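Software Engineer, Grasp Planning and Control
Plullera - Numville office
Posted September 2018

We write the software that lets two-handed robots deal with everyday stuff: bottles, boxes, pump dispensers, whatever people keep on a shelf. Our planner is called Flonlow, and we'd love another person to help us build it!

The team is seven people, all in one room, and you would be working on real hardware from your first week. Most of us split our time between C++ and Python, and everyone gets to break things and fix them again.

A typical table for us holds drink bottles, a box of Oreo cookies and a jug of liquid soap, many of them lying on their sides or at odd angles. Flonlow has to pick a hand, pick a grasp and get the fingers there without knocking over the neighbors. Clear plastic is hard on our perception code and we have plenty of ideas we haven't tried yet (bring yours).
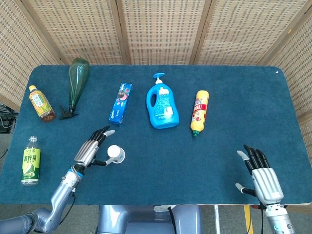
What you'll do

Write and test grasp planning code for five-fingered hands
Improve object pose estimates for clear and shiny packaging
Cut planning time - a two-arm plan now takes 290 milliseconds and we want it lower
Look after the replay tool, which runs 363 recorded grasps against every build

What we're looking for

Solid C++ and comfortable Python
Some work with motion planning, control or 3D vision, at school or on the job
Patience with logs
Clear writing, as we review each other's design notes every week

Experience with ROS is nice to have. A degree is fine but we don't ask for one.

How to apply

Send a resume and a link to some code you like to the hiring desk at Plullera, Bhattacharjee Building, Numville. We reply to everyone within 13 days.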